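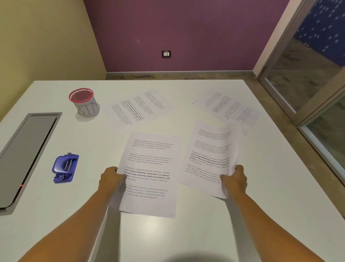
Galleck and Stekis today announce a joint project to teach office robots simple paper work from demonstrations made by hand. Over 200 demonstrations are already recorded, each from the view of the person doing the task. The first task needs only printed sheets, a blue hole punch and a mesh cup with the word BIN on its paper label. The sheets repeat one short text on village life, so the robot side can concentrate on the movement of the hands — how a page is gripped near its edge, lifted and brought together with another.

Prokomar, the robot developed by Stekis, will learn from these recordings. Where the hand demonstration is not enough, an operator will guide the 2 arms of Prokomar by remote control and repeat the same step. 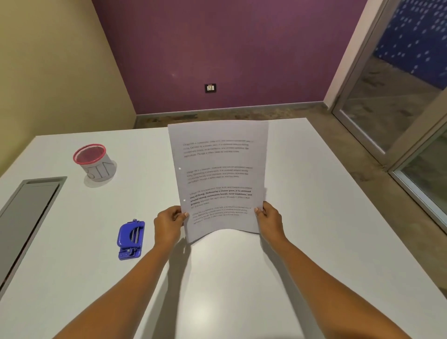

A printed sheet held up in both hands during a demonstration.

The trial will continue for 14 weeks at the Howells office, and the first results are expected in August. Companies which wish to propose a task can write to the Galleck press office.

Galleck press office, April 30, 2026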